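Looking after the Zaki hand gripper
Falstead Workshop gallery — bench notes by Aicha Badawi

I've been looking after the Zaki since July and I still get a small thrill every time the fingers close together evenly. It's a lovely thing to work on! Everything you need to reach is out in the open, most jobs take less time than finding the right driver, and you can feel in your hand straight away when the setting has gone right.

The page covers setting the fingers and looking after the pads. Wiring and the battery have their own gallery, and so does the Markar mount, which we hardly ever take off now.

Before starting, switch off at the handle and clear a patch of bench big enough to rest your forearm on. I do mine on a Thursday morning, when the light is good and the big drill is quiet. You'll want a soft brush, a dry cloth, small sharp scissors and the 2 mm key. Open the fingers all the way and leave them there while you look them over.

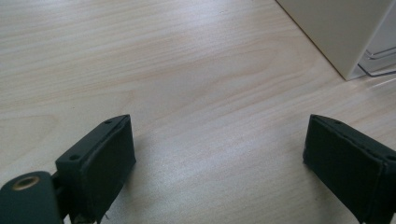
Fingers open over bare tabletop.
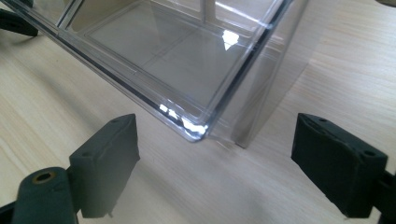

Open again, with a clear plastic box just beyond the tips.

Pad care is the part I'd ask everyone to learn first. Dust gets into the surface and the grip goes slippery, a bit at a time, so you don't notice until you're squeezing much harder than you used to. Brush from the tip back towards the joint, then wipe with the dry cloth. No cleaning spray, please — it left our last set tacky for days. Look along the bottom edge of each pad as well. The left one in the first picture has a few loose threads hanging there, and those want snipping close with the scissors. Don't pull them! I pulled one on the old pair and took a good length of edging with it. While you're down there, run the brush round the brass-coloured ring on the left, where fluff loves to settle.

Next comes the angle. Close the fingers slowly on a strip of card and try to slide it out. If it drags at the tips and moves freely further back, slacken the joint on the tighter side by a hair, close again and nip it up. Three goes is normal for me. The card should come out with the same gentle pull wherever you hold it.

Then the closing test, which is my favourite bit. Open and close 20 times at a steady pace and listen. A soft, even sound all the way through is what you want. If there's a click, go back to the joints before you touch anything else, and try the card again.

Spare pads are in the Undix drawer, number 26, in pairs. Please fit both together, even if one still looks fine, and write the change on the sheet inside the cupboard door. The old ones go in the tub underneath — I cut them up for trying out glues.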